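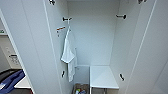 Search this encyclopedia
Go

Equipment budgeting for household robot work

Equipment budgeting for household robot work is the planning of purchases, running costs and replacements for a site where robots handle ordinary domestic items. It covers the robot itself, the grippers and cameras, the furniture and goods to be handled, and the staff time needed to keep all of these in use. The practice is usually treated as a branch of laboratory purchasing, though much of the shopping is done in ordinary household shops.

Main headings

A budget is normally split into capital items and consumables. Capital items include arms, mobile bases, computers and cabinets. Consumables include gripper fingertips, cables, towels, bottles, storage bins and paper goods. Furniture falls awkwardly between the two. A wardrobe may stand for years, but its hooks, hinges and doors wear faster under repeated handling than they would in a home, and some planners enter the fittings as consumables and the carcass as capital.

Grippers and wrist cameras are commonly bought as matched sets. At the Sellcombe site, the first order allowed for 2 complete sets per arm, one fitted and one on the shelf. Þórarinn Thygesen, who drew up the order, later raised the number of spare fingertips to 19 and left the cameras as they were.

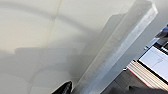 Materials that let light through are a recurring cost. Frosted and clear plastics are harder for many depth cameras to measure than plain painted surfaces, and a site that intends to handle them may need a different sensor, extra lighting or more hours of trial work. The Sellcombe plan put these hours under staffing. The Allora plan, written by Kelly Brandão, put them under equipment, which makes the two hard to compare.

Timing

Suppliers' delivery times vary, and orders are usually placed in the reverse order of need, with the slowest items first. At Erport the arms were ordered in August and the household goods left until the room was painted. The shelving was then found to be too deep for the arm's reach and had to be bought again.

Contingency

Most plans hold back a sum for breakage. Small sites often set a fixed amount, such as 1000 in the local currency for every 6 months of operation. Joscha Fröhlich has argued for a percentage of the capital cost instead, on the grounds that dearer arms have dearer parts. Both methods remain in use.

See also

Cost of ownership
Gripper maintenance
Leasing of robot arms
Spare parts stock
Test room furniture

Last edited 2019-01-16 | Contact the editors | Copyright and reuse | Back to top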